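## Fabric notes: shrinkage in yarn-dyed checks

12/03/2025

Several members have written in since the November issue with the same complaint. A yarn-dyed check was cut, sewn and washed, and the finished article no longer matched at the seams. In most cases the sewing was sound. The cloth moved after cutting, and it moved by a different amount in each direction.

A yarn-dyed check is built from coloured warp yarns crossed by coloured weft yarns. The two sets are handled very differently in the mill. The warp is held under tension for the whole of weaving, and again during finishing. The weft is laid in under less tension and is free to settle. When the cloth is first wetted out, the warp gives back the stretch it was holding, so lengthwise shrinkage is nearly always the larger figure. A check that measured square on the bolt will come out slightly wider than it is tall.

Brushed cloths are worse. Brushing raises the fibre ends from the face, usually on one side only, and the cloth goes through the raising machine under lengthwise tension. The weft is often spun softer to give the wires something to lift. Both factors add to the movement at first wash, and the raised surface hides it. You will not see the distortion until you lay a ruler on it.

Ernő Borbély has tested the four brushed cottons most often asked about at the cutting table, sold as Stultia, Terby, Satti and Tostell. Each sample was marked with a 50 cm square in contrasting thread, washed warm, tumble dried on low, and measured flat after resting overnight. Stultia and Satti lost very little across the width. Terby lost 7 per cent in length on the first wash and barely moved on the second. Tostell was the odd one out - it continued to shrink through the third wash, and should be treated with caution for anything fitted.

The method is easy to repeat at home and we would encourage it. Cut the test piece well inside the selvedge, as the edge is woven more tightly and gives a misleading result. Mark with thread, not chalk or pen. Note which direction is the warp before washing, as it can be hard to tell once the cloth has been cut away from the selvedge. Do not press before measuring. Steam will relax the cloth further in one direction and pull it out in the other, depending on how the iron is moved.
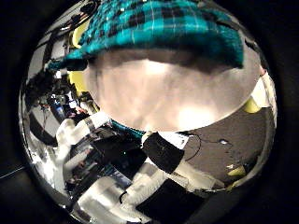
Pre-washing deals with most of the problem, provided it is done properly. Overlock or zigzag the cut ends first. Wash the full length loosely folded, with enough room in the drum for it to turn over. A long piece crammed into a small machine comes out with rope creases, and on a brushed face those creases can mark permanently. Use the temperature and the drying method that the finished article will get. Pre-washing in cold water and line drying tells you nothing about what a hot dryer will do.

Once dry, check the cloth for skew before cutting. Fold it selvedge to selvedge and see if the weft stripes meet. If they are out by a constant amount, the cloth has been finished off grain, and a pull along the short diagonal while damp will usually bring it back. If the stripes curve, so that the centre lags behind both edges, the fault is bow. Bow is much harder to correct. Small amounts can be steamed out, but anything you can see from across the room should go back to the shop, preferably before it has been washed.

Weight is another useful check. Fabric weight is quoted in grams per square metre, and shrinkage raises it, as the same yarn is now covering less area. Ernő weighed a washed and dried offcut of Terby at 686 grams for a piece measuring two metres by one, which works out at 343 grams per square metre. The bolt label gave 315. The gain is a little larger than the lengthwise loss accounts for, and the remainder is down to the small movement across the width. If you are choosing interfacing by weight, choose it for the washed cloth.

For matching, plan the repeat from the washed measurement and allow one full extra repeat per pattern piece. With an uneven check - one where the colour bars are not symmetrical about the centre of the block - all pieces must also be cut facing the same way. The same rule applies to brushed cloth on account of the nap, so an uneven brushed check has two reasons to be laid out in one direction, and the yardage on the pattern envelope will almost certainly be short. Cut single layer. It is slower, but the lower layer of a folded check will creep no matter how many pins go into it.

Curved pieces need a decision rather than a calculation. On a curved edge the bars cannot match along the full seam, and trying to force them will stretch the bias section. Pick one point where the match will be noticed, usually the centre front or the centre of a panel, match it exactly and let the rest fall where it falls. Stay-stitch the curve as soon as it is cut.

Thread can also shrink. Cotton thread on a pre-washed cotton check is rarely a problem, but old reels of unmercerised thread can pucker a long seam at the first hot wash. A core-spun polyester thread avoids this.

Ernő's full table, with second and third wash figures for all four cloths, is pinned up beside the cutting table. He is now starting on wool blends and would welcome offcuts, 60 cm square or larger, unwashed, with the fibre content and the warp direction written on a tag. Please leave them in the box under the window.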